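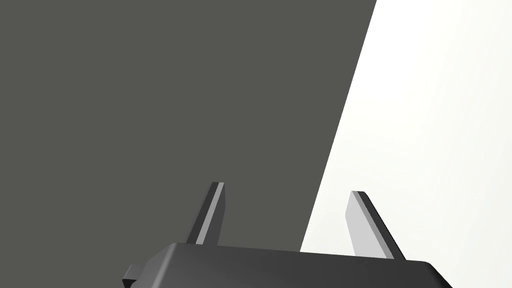 Equipment Planning Update: Simulation Before Purchase

October 4, 2020

The Dinovbridge Automation Office has finished the first stage of its plan to equip the handling laboratory with a two-armed robot. Under the direction of Gijs Peeters, staff are testing work layouts in computer simulation before any order is placed. Quotations have been received from Florka and Kullier, and both remain valid until June.

The simulated trials include household items such as a bread roll and a seashell, which differ in shape and call for different grips.

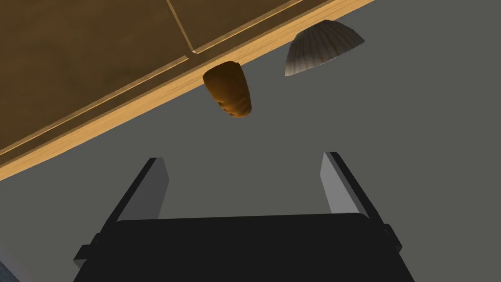 Budget and Schedule

The office has set aside 300 hours of simulation time for the current year, of which 29 are reserved for comparing gripper fingers. Spare fingers, mounting parts and operator training will be listed as separate lines in the request. Reach is also under review, as the position of a workpiece affects

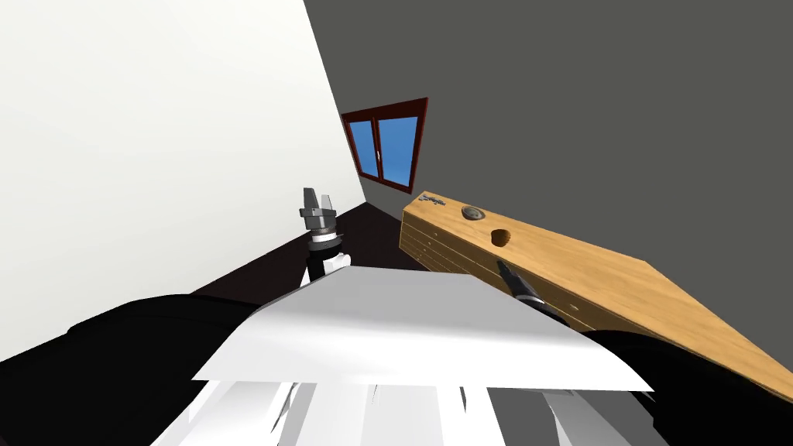
the choice of base and the floor space to be set aside for it. Alaric Fitzsimmons will present the revised figures to department heads in Cosgrove Hall, Room 11. Departments wishing to propose tasks should send them to the office before that meeting.

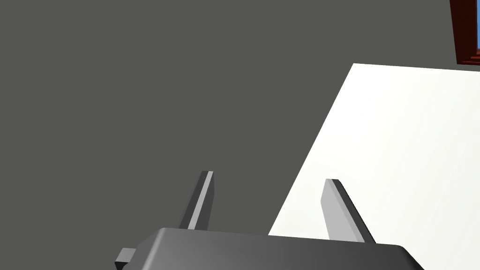 Simulated view of the open gripper fingers, with a white surface at right.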